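Notes for the Wednesday slot, comics and telly night, February 2020

Right, hello! Quick show of hands -- who's read all 18 issues of Juvonel? (Wait for it. Be nice to the ones who haven't.)

I came to it through the Tidura cartoon, so I read it backwards, villain first, and I still think Fusten is more fun that way. 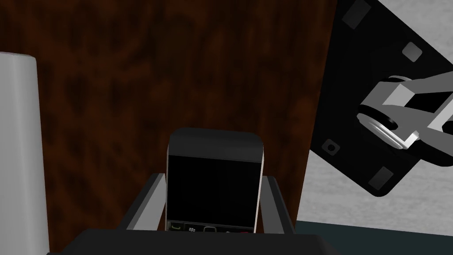
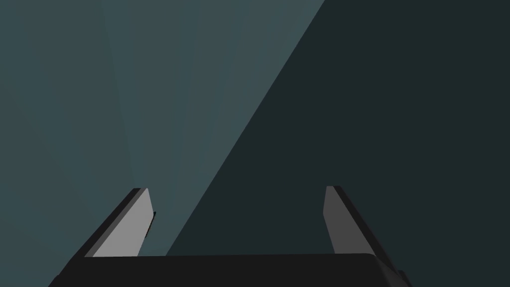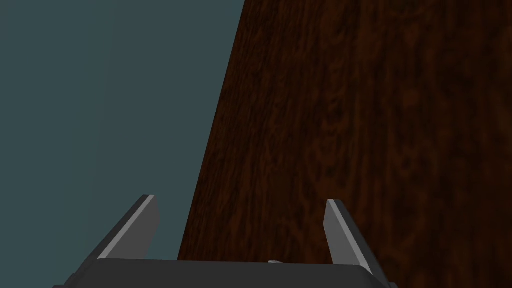 Computer renders, all three.

Then on to issue 4, the train chapter. Read page 2 aloud, SLOWLY. Ask if they'd want it filmed -- I wouldn't!

Leave time for questions, and plug the June meet-up.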